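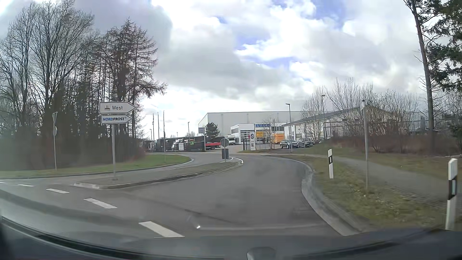
Inicio | Blog | Sobre mí | Archivo | Contacto

¿Y quién dobla las camisas?

Conduzco hasta los almacenes casi todas las semanas, y siempre pienso en la misma cosa: el camino parece más fácil para una máquina que el trabajo que hay al final del camino. Un coche debe seguir el bordillo, leer las flechas y respetar a los otros. No es poco, pero tiene reglas escritas.

En agosto visité el taller de Grilen, donde trabaja mi amiga Ifigeneia Margaritis. Tienen un brazo de Zutenero que coloca piezas en cajas. Con las piezas rígidas trabaja muy bien. Con las bolsas blandas se detiene, y una persona debe ayudarlo. En el turno que yo vi hizo 595 piezas, y 43 las terminó Ifigeneia con las manos.
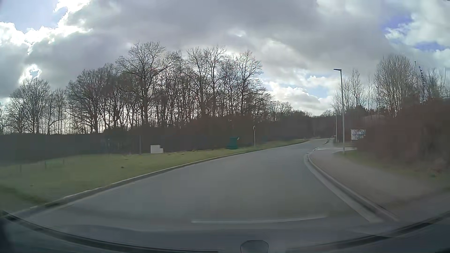

Un tramo tranquilo, con hierba y árboles sin hojas, le permite a uno pensar en la casa. En mi casa ninguna bolsa está dos veces en el mismo sitio. Tengo una aspiradora Clello que me costó 535 euros y que todavía se come los cordones de los zapatos -- pero limpia debajo de la cama, y eso se lo agradezco.

Mi opinión, por ahora: conducir, quizás pronto; empaquetar, a medias; doblar la ropa, todavía no. Si alguno de ustedes tiene una máquina que dobla camisas, le ruego que me escriba. Tengo muchas camisas.

Entradas recientes
- Una tarde con Evdokia Theodorakopoulos y su lavavajillas
- La cinta transportadora de Mitsotakis-Vlachou
- Por qué no vendí mi Clello

Última actualización: viernes, 14 de septiembre de 2018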